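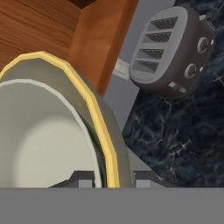
1/ Wrist view check, simulated kitchen cell, Bilmont Automation Laboratory. The following posts set out how the cell is configured and maintained during the September cycle. They replace the notes issued under the Kidlow name, and partner sites are asked to work from this version.

2/ The wrist view is the first item reviewed each morning. The operator confirms that the gray band of the gripper runs straight across the bottom of the view and that both fingers rise from it. A band that sits at a slant indicates that the camera mount in the model has been moved from its saved position.

3/ For the plate task, the fingers should stand on either side of the rim, one beneath the center of the plate and one just outside the gold edge. A start position in which both fingers fall on the same side of the rim is to be rejected and the arm returned to its home pose.

4/ The pads are reviewed next. Each finger carries a pale pad, and these are the only surfaces permitted to bear on the plate. If the dark body of a finger makes contact first, the contact log will show it. The entry should be copied into the cell record before any setting is changed.

5/ Grip force for plates is held at 12 newtons. Sites that raised this value over the summer reported that the plate jumped at the moment of closing. The cause was traced to the contact settings of the rim, and the force value has been restored. Please do not adjust it locally.

6/ On the rim itself: the plate model is deliberately simple, and its gold edge is built from short straight segments. A pad may settle on a corner between two segments and rock slightly. Operators who observe this should turn the wrist by 2 degrees and close again. No change to the plate file is needed.

7/ Fixed items. The cabinet, the counter and the four-slot toaster are locked in place and should not move between runs. The toaster serves as our reference object. Its position is compared with the saved layout at each reset, and any difference stops the run.

8/ Several sites have asked whether the toaster may be removed to save computing time. It may not. The saving is small, and the alignment check depends on it. Sites with limited hardware should lower the shadow quality instead, following the Quiambao settings sheet.

9/ Reset procedure. Open the gripper fully. Raise the arm clear of the counter. Return to the home pose. Reload the layout file. Run the alignment check. Only then place the plate. Loading the layout while the gripper is closed has been the most frequent source of false contact reports this year.

10/ Calibration. The wrist camera is recalibrated after every 395 runs, or after any update to the arm model, whichever comes first. The task takes around 70 minutes and should be completed in one sitting. A partial calibration must be discarded and may not be resumed by the next shift.

11/ Repair of a known fault. After the last Wimix update, the right finger in some installations closed later than the left. Edgardo Mercado has identified the cause as a doubled damping value in the finger joint. The corrected joint file is available in the shared folder, and the earlier file should be deleted.

12/ To confirm the repair, close the gripper with nothing between the pads and read both joint positions. They should match at every step. Then repeat with a plate in place and save both readings to the cell record. Screenshots without the joint readings will be returned to the site.

13/ Record keeping. Every change to the cell requires an entry giving the file changed, the old value, the new value and the name of the operator. Entries such as "minor fix" or "tidied up" have been received and cannot be accepted, as they do not allow a later fault to be traced.

14/ Questions on the gripper and joint files should be sent to Edgardo Mercado. Questions on layouts, camera settings and the alignment check should be sent to Leonora Cabanatuan. Please include the version number of your layout file.

15/ Correction to post 9: the alignment check must be run a second time once the plate has been placed. The written procedure in the shared folder already includes this step.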